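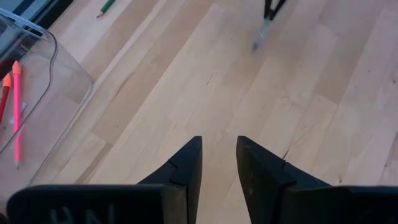 Figure 5.1 View from a wrist camera above a work table. Photo: Aurélien Millet / Selholm

Chapter 5
Showing the Task

In the first four chapters, every motion of the arm was written out by a programmer. Positions were typed in, checked and stored. This works well when the parts always arrive in the same place. It works badly on a table like the one in Figure 5.1, where a green pencil, a black hand tool and a clear container with pens in it lie wherever they were put down.

This chapter deals with a different way of giving a robot its instructions. A person carries out the task with the robot, and the robot keeps a record. The record is called a demonstration. Later chapters explain how a set of demonstrations is turned into a control policy. For now we are concerned only with how to make good ones.

There are 2 common methods, and we will use both.

In hand guiding, the operator takes hold of the arm and moves it through the task. The motors carry the weight of the arm but do not resist the push. The operator feels contact directly, so hand guiding suits jobs such as inserting a peg or wiping a surface. Its weak point is that the operator's hands and sleeves often end up in the camera view.

In remote control, also called teleoperation, the operator moves a separate device and the arm follows. The device may be a joystick, a handheld controller or a second, smaller arm. The camera view stays clear of hands, but the operator loses most of the sense of touch and has to judge contact by eye.

The wrist camera matters in both methods. It moves with the gripper, so the fingertips stay in the same part of the picture while the table shifts behind them. Look at the gap between the two tips in Figure 5.1. Operators learn to steer by that gap – they line it up with the object first and lower the arm second.

The exercises use the Bekent training set, recorded by Murdo MacBrayne and his students. It holds 888 demonstrations of tabletop pick-and-place tasks, 55 of them made by hand guiding and the rest by remote control. Section 5.3 describes the file layout.

Before reading on, make sure you can do the following:
Convert joint angles to a gripper position (Chapter 2)
Set a speed limit and a force limit on the arm (Chapter 3)
Stop the arm from the control panel and from the handheld switch

5.1 Hand Guiding

Start with the arm powered and the gripper open.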